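Filed under: Makers & Learning | Weekend Reads

24 Jul 2018

The first thing I learned at the Dokwood robotics club is that you never, ever lean on the table. I leaned on the table. Four teenagers yelled at me at once, and I hadn't even gotten my coat off (it was January, and the old Dokwood annex is heated mostly by good intentions).

I'd been invited to spend an evening there and write a little something about it. I ended up going back all winter and most of the spring, partly because the kids were so much fun and partly because I couldn't stand not knowing how it would come out. They were building for the Histard Challenge, a contest for high school teams that sounds like the dullest thing on earth when you first hear it. Your robot has to tidy a desk. Small things out in the open, a container to put them in, and points for every item that lands where it should without getting dropped, flung or crushed. That's the whole contest!

Well, try it. A desk is full of stuff that's flat, skinny, slippery or all of those at once, and a kid on the team explained to me very patiently that my fingers had been solving this problem since before I could talk. Their robot was starting from zero. It had a name by then – Mao – which covers both arms, the table, the frame and anything else that happens to be bolted on. When Mao did well, the club took the credit. When Mao did badly, it was all Mao.

The club had raised $800 for the year, and you could hear the number come up in just about every conversation. Could they afford a spare cable? Could they afford pizza? The arms came secondhand from a small shop called Fisell that fixes up lab equipment, and the rest got argued over one bolt at a time. The wallpaper alone took two meetings. Half the team wanted plain white walls and the other half said they'd be staring at this thing until summer and it might as well look nice. Nice won.

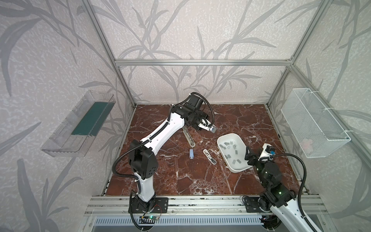
By the time the weather warmed up they'd settled into a rhythm. One student drove, one watched and called out trouble, one wrote in the notebook, and everybody else was supposed to be doing homework, though I can't say I saw much of that. They practiced with whatever came out of people's backpacks and the junk drawer. The driver would set up a pickup, creep down, creep a little more, and then the whole room would go quiet. I caught myself holding my breath over office supplies.

The flat pieces were the worst. You can't get under them, and if you come straight down on one you just pin it there. The team's first fix was to squeeze harder, which went about how you'd think. Then one of the younger kids, who had mostly been on notebook duty, wondered out loud if they could go after the tilted ones first and see what that freed up. Everyone sort of looked at each other. They tried it for the rest of that night, and the notebook got a whole page of exclamation points.

That notebook is my favorite thing in the building, by the way. They logged 200 practice runs in it before the contest, and the handwriting changes every few lines. Some entries are very proper ("grip closed early, reset and repeat"). Others just say "why" in big letters. One page is a tic-tac-toe tournament and I was asked not to mention who won.

The contest was held in a college gym, with 40 teams and a concession stand that ran out of nachos before noon. Mao had a rotten first round. Something was loose in the wiring, the left arm sulked, and the clock kept running while three kids dug through a toolbox for the one driver that had been left at home – a parent finally turned one up in a glove compartment. Second round, much better. They finished somewhere in the middle and celebrated like they'd won the whole thing, and I may have celebrated a bit too.

They're already meeting for next year. There's a plan for a softer set of fingertips, a heated disagreement about who gets to drive, and a bake sale that I have apparently agreed to make brownies for. I stopped by last week to drop off the pan I'd promised to lend them, and I put it down on a chair.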